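Reading time: 3 min

3.2 Garments at the moment of lifting

The second part of our study concerns the clothes themselves, and what shape they have between the pile and the folding place. Most earlier work on household laundry, including our own first report from the Arnham homes, looks at garments when they lie flat. In the home, a garment is flat only for a short part of its time. Before this it is crumpled in a heap, or it hangs from one point, and then its outline says very little about what kind of garment it is.

We collected 1727 records of single garments in the Nostia set. Of these, 237 were marked by the readers as "type not clear", which means that two readers did not agree if the piece was a shirt, a pillow cover or only a cloth. The share was higher than we expected. We looked at these 237 records again on paper, one after the other, and we found that 177 of them had the same property: the garment was held away from its hems, so that collar, sleeve and waist were all hidden inside folds. Figure 4 gives one view of a hanging fabric in this condition. 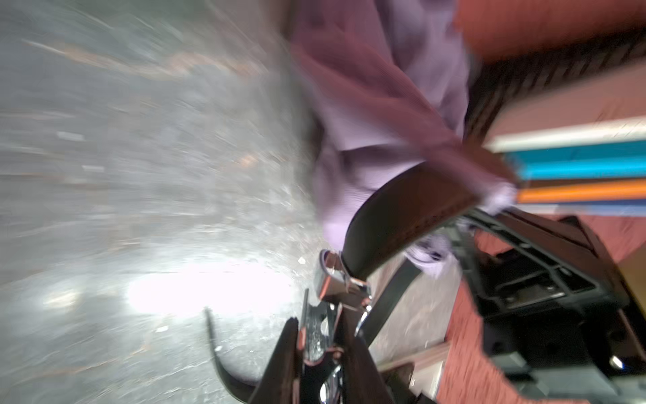
Figure 4. Pale lavender fabric, hanging, with soft folds and a darker mauve tone where it folds over itself. The view is strongly blurred by motion.

The remaining 60 records were difficult for other reasons, mostly very thin cloth or two garments which came up together. We keep them in the set but we do not discuss them in this section.

Color was a weaker help than we had hoped. One light garment can show two or three different tones when it is folded over itself, and our readers sometimes wrote down the dark tone as a second piece of clothing. After the first round we therefore changed the instruction. Readers were asked to follow the surface texture, for example a fine rib, across the fold before they decided on the number of pieces. With this change the disagreement on number almost disappeared, but the disagreement on type stayed as it was.

Plevitz proposes to name garments only after they are spread on a table. We understand the reason, but this rule removes exactly the part of the work that people at home find slow. In our interviews, several persons told us that they recognize a shirt by its weight and by the feeling of the seam – not by looking. The Takagi scale, which we use in Section 4, has a separate grade for this situation, and we applied it to all garments held by one point.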